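5 安装后的检查、陈设与日常使用

本章适用于 Trindico 系列儿童过家家厨房(型号 2966)。请在完成第4章所述的主体组装之后阅读本章。未完成第4章全部步骤的,不得将产品交付儿童使用。本章内容与包装内所附安全须知不一致时,以安全须知为准。

5.1 放置位置

1. 将产品置于平整、坚实的地面。地毯绒毛较长时,应在底部加垫硬质平板。

2. 产品背面应贴靠墙壁。墙面有踢脚线的,背面与墙面之间的空隙不得超过12毫米;超过时,应在上部固定点处加装随附垫块。

3. 产品与取暖设备、明火及真实灶具之间的距离不得小于400毫米。

4. 产品不得放置在窗户下方、楼梯口或通道转弯处。

5. 确认冰箱上门、冰箱下门、烤箱门及水槽下方柜门均可完全打开,开启时不碰触其他家具。

注意:冰箱部分为整件产品的最高处之一,重心偏向左端。移动产品时须由两名成人分别托住左右两端的底部,不得以台面、上层搁板或水龙头作为着力点。

5.2 防倾倒固定

1. 取出附件袋B中的固定带两条、金属片两枚及配套螺钉。

2. 将固定带一端用短螺钉装于冰箱部分背面的预留孔,另一端用长螺钉及膨胀管装于墙面。

3. 以同样方法安装右侧固定带。右侧预留孔位于背板上部,靠近支撑上层搁板的灰色立柱。

4. 拉紧固定带,扣合卡扣,然后向前轻拉产品上部。产品不应有明显位移。

5. 墙体为石膏板或空心砖的,应另行购置适用的膨胀管。本产品所附膨胀管仅适用于实心墙体。

警告:未安装防倾倒固定带的产品存在倾倒危险。在幼儿园、早教机构等集体场所使用时,固定带为强制安装项目,由设备管理人员在登记表中签字确认。

5.3 各部分检查

组装完毕后,请依次进行下列检查。任何一项不合格,均应返回第4章相应步骤重新安装。

5.3.1 上层搁板与微波炉

1. 双手轻压弧形上层搁板的左、中、右三处,搁板不应下沉或发出异响。

2. 检查微波炉门。拉动右侧把手,门应能平顺开启,松手后不应自行脱落。

3. 中层木搁板应与瓷砖纹背板贴合。如有缝隙,先松开背板下缘螺钉,将背板向上推到位后再行拧紧。

5.3.2 台面、炉灶与水槽

1. 用手掌沿台面边缘检查一周,包括右端的圆弧部分,确认无毛刺、无翘边。

2. 逐一检查三个黑色炉头及其灰色圈饰。炉头应牢固嵌入台面,手指不能将其撬起。

3. 将水槽放入台面开口,四边应与台面齐平。水槽可向上取出,以便清洗。

4. 水龙头装于水槽后方,底座螺母须从台面下方拧紧。水龙头为模拟件,不得连接供水管路。

5.3.3 烤箱与下柜

1. 分别转动烤箱门上缘的两个旋钮。旋钮应有轻微阻尼,不得松脱。

2. 拉动烤箱长把手,将门完全打开后再关闭,重复数次,确认铰链处不夹手。

3. 水槽下方柜门的横把手由两枚螺钉从门内侧固定。螺钉头应低于门板表面。

注意:检查时请使用手动螺丝刀。电动工具容易造成木质孔位滑丝,由此产生的损坏不在保修范围之内。

5.4 小件用品的陈设

首次交付使用前,建议由成人将锅具及仿真食品按下列方式摆放,使儿童易于辨认各区域的用途。

1. 从配件盒中取出全部小件用品,拆除扎带及塑料薄膜,并将包装物立即收走。

2. 小锅放入水槽,或放在任一炉头上。锅柄应朝向台面内侧,不宜伸出台面前缘。

3. 铲类用具平放于炉灶区,不得竖直插放在台面缝隙中。

4. 其他小件可放在炉头之间的台面上,数量以不遮挡炉头为宜。细小环形物件应逐件检查尺寸,凡能完全放入小件测试筒的,不得供三岁以下儿童使用。

5. 上层搁板仅供放置轻质物品,不得放置玻璃、陶瓷制品或盛有液体的容器。
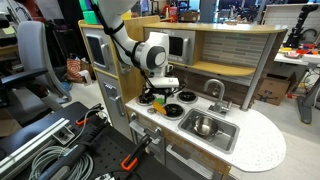
图5-1 台面小件用品陈设:小锅置于水槽内,橙色铲状件置于炉灶区。

6. 摆放完毕后,从儿童的站立位置查看台面。儿童应无须踮脚即可取到炉灶区前部的物品。

7. 在集体场所使用时,应将小件用品的名称及数量登记于本手册附录二,每日使用结束后核对。

5.5 日常收纳与清洁

1. 使用结束后,将锅具、铲具及仿真食品收回配件盒或下柜。水槽内不应留有积水。

2. 木纹板面及台面用拧干的软布擦拭,再以干布擦净。不得使用漂白剂、酒精含量较高的清洁剂或钢丝球。

3. 不锈钢水槽及小锅可取下后用温水及中性洗涤剂清洗,晾干后放回。

4. 瓷砖纹背板的接缝处易积灰,可用软毛刷清理。

5. 每月检查一次把手、旋钮、铰链及防倾倒固定带,发现松动应立即紧固;发现开裂或缺件的,应停止使用。

警告:本产品为玩具,各炉头、烤箱及微波炉均不具备加热功能。不得在台面上放置真实的加热器具、蜡烛或刚离火的锅具。

5.6 备件与服务

1. 申请备件时,请提供型号、附录一中的零件编号以及购买凭证。水龙头组件的零件编号为69。

2. 集体用户的备件申请由 Karagiannis 教具供应部受理,家庭用户请联系原购买门店。

3. 送修时应寄送至 Astham 服务站。Prirport 仓库仅办理整件退换,不受理维修。

4. 更换下来的破损零件不得继续作为玩具使用,应由成人按当地规定处置。

第6章载有拆卸、搬迁及长期存放的要求。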